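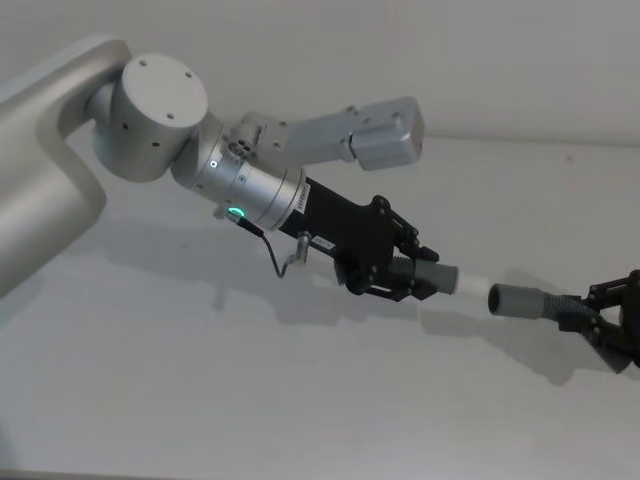 I spent part of November sorting out short hose assemblies, the ribbed gray kind with a fitting on the end. Ayane Matsuda asked which measurements I keep. Length, bore, and fitting type — nothing else has been useful so far.

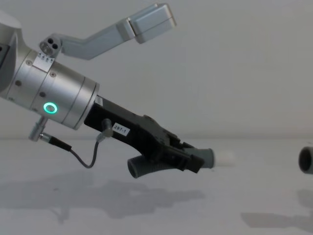
Length is taken with the hose relaxed. Ribbed hose stretches, and a pulled reading can be off by 18 mm on a long piece. I write the figure on the bag in pencil.

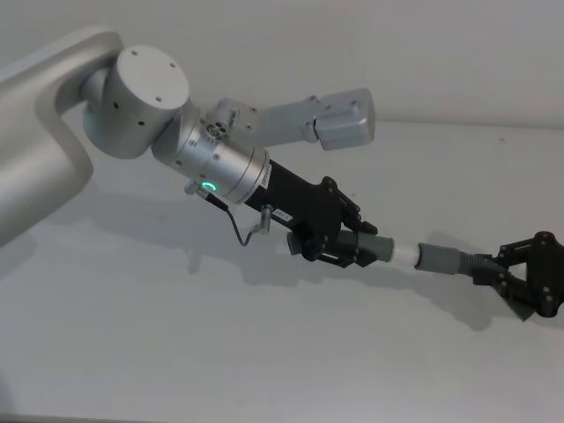 Fittings go on straight, with the hose supported close to the end. Twisting from farther back loads the ribs and leaves a kink. Hanan Akl uses a bench clamp for this; I find it marks the softer hoses.

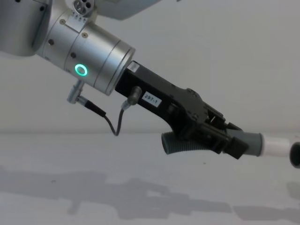 Storage

Flat, uncoiled, in the Buso drawer. Anything over 435 mm hangs from a peg.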